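Design Tools > Paper Prototyping & Wireframing

Clestwood Screen Planning Kit

The Clestwood kit is a set of printed sheets, cards and removable labels for planning screens on paper before anyone opens a design program. It covers phone, tablet and desktop layouts. Most of our customers are interface designers and small web teams, but we also sell it to teachers and to people who have to explain to a developer what they want a form to do.

A rough screen drawn on blank paper tends to go wrong in the same way. The buttons come out far too big, the text comes out as two short lines, and everything fits. Then the same screen is built at its real size with real copy and half of it has nowhere to go. The Clestwood sheets are printed at the true size of the screen, with a light grid and marked margins, so a label that won't fit on the phone won't fit on the paper either.

What is in the box

The screen sheets come in pads, one pad for each screen size. The phone pad is portrait on one side and landscape on the other. The tablet pad is the same. The desktop pad is printed on one side only and folds once to fit the box. All three use the same pale blue grid, which disappears in most black-and-white copiers and can be removed from a color scan in any image editor.

The element deck has 55 cards. Each card shows one interface part at true size: a text field, a drop-down, a toggle, a date picker, a tab bar, an error message and so on. The back of the card gives the usual states for that part (empty, filled, disabled, in error) and leaves room for a note. The cards are for laying out and moving around. When the layout is settled you draw it onto the sheet or stick it down with labels.

The labels are on a low-tack backing and come off the sheets cleanly on the same day. Left on for a week or more they may lift a little of the grid ink. Blank labels are included along with the printed ones, and take pencil better than ballpoint.

There is also a folded guide, written by Refugio Beltrán, who designed the first version of the kit while he was teaching evening classes at Clarkden. It explains the grid, suggests an order of work for a first session and has a page on running a test with a paper screen. It does not try to teach interface design from the beginning.

Working with the grid

The grid is built on a unit of eight. Margins are marked with a solid line and the column edges with a broken one. On the phone sheets a shaded band at the bottom marks the part of the screen a thumb can reach when the phone is held in one hand. We use it as a reminder only. People hold phones in all sorts of ways, and a left-handed user will reach a different area.

Touch targets are shown by a small square in the corner of each sheet. Anything you draw that is smaller than the square will be hard to tap. Check links inside paragraphs against it as well, and the little crosses used to close a message, which are nearly always drawn too small.

If your team has its own spacing rules, order the plain grid pads instead. They have the margins and the touch square but no columns. 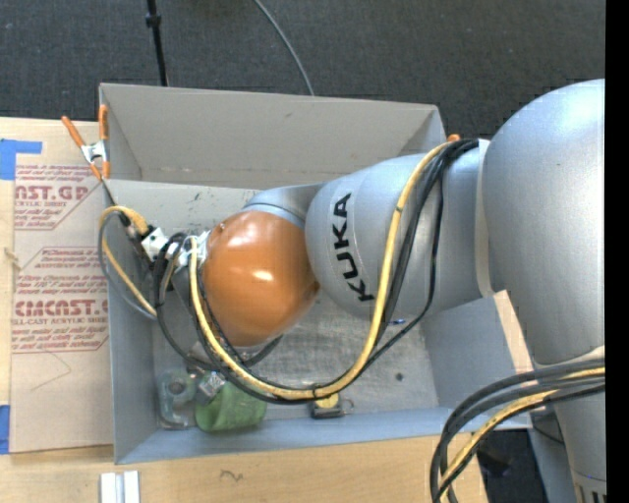

KUKA arm over a gray bin on a wooden tabletop.

Drawing control screens and forms

The kit is used a good deal for screens that are not websites: booking desks, stock rooms, machine panels, ticket counters. These screens are often looked at from farther away than a phone, and by someone whose hands are busy. For this kind of work we suggest pinning the finished sheet to a wall and standing back to the distance it will be used from. If you can't read the main status from there, make it larger and take something else off.

Use the state cards early. A screen for a working area usually has a normal state that everyone draws and several others that get left for later — paused, waiting, no connection, finished with a fault. Lay these out on their own sheets and keep them clipped behind the main one. It is much easier to find room for a warning message at this stage than after the header has been agreed.

Keep color out of it for the first round. The cards are printed in black and gray for that reason. A control that can only be told apart by being red or green will be a problem for some users however nicely the red and green are chosen, and a gray layout shows this up right away. The guide has a short list of other ways to mark a difference: shape, position, a word, a border.

Running a test on paper

One person plays the user and one plays the screen. The user points to what they would tap, and the other person swaps the sheet or lays down the card that would appear. Nobody explains the design while this is going on. A third person can take notes on the back of the log sheet, which has a column for what the user tried and another for what they expected.

Allow 20 minutes for each person. After that they start to learn the habits of whoever is swapping the sheets, and the notes become less useful. Two or three people are enough to find the worst problems in a short task.

Write real words on the labels for a test. "Button" and "Text here" will get you polite guesses. If the final wording isn't ready, use your best try at it and mark the sheet so it gets checked again.

Paper and printing

The pads are uncoated and heavy enough for a felt-tip pen not to show through on the other side. Alcohol markers will bleed. The cards are coated on the front only, so the back can be written on and the front can be wiped with a dry cloth. Pencil erases well from the sheets, though hard rubbing will lighten the grid.

Everything is printed at Cuautle in runs of 4,000 sheets. There can be a slight difference in the blue between one run and the next. If you are scanning sheets as a set and removing the grid automatically, take them all from the same pad. The run number is on the cardboard backing.

Versions and refills

Standard kit — phone, tablet and desktop pads, element deck, labels, log sheets and guide.

Phone kit — phone pad only, with the element deck, labels and guide. The tablet and desktop pads can be added at any time and use the same deck.

Classroom kit — one element deck for each table and enough phone sheets for a group of 30. The tablet and desktop pads are not included. Teachers usually want the extra labels too, as students go through them faster than working designers do.

Refill pads and labels are sold separately. Element decks are also sold without the box. We don't sell single cards, but if a deck arrives with one missing, write to us with the run number and we will send the card.

Older decks with the rounded corners were made before the grid was changed and are slightly too large for the current phone sheets. They still work with the plain grid pads.

Ordering

Kits are packed and sent from our Kikville shop. Orders received by noon on Thursday leave the same week, and later ones go out the week after. Classroom kits take longer and are packed to order, so please tell us the date of your first session when you order. Unopened pads and decks can be returned. Opened labels can't.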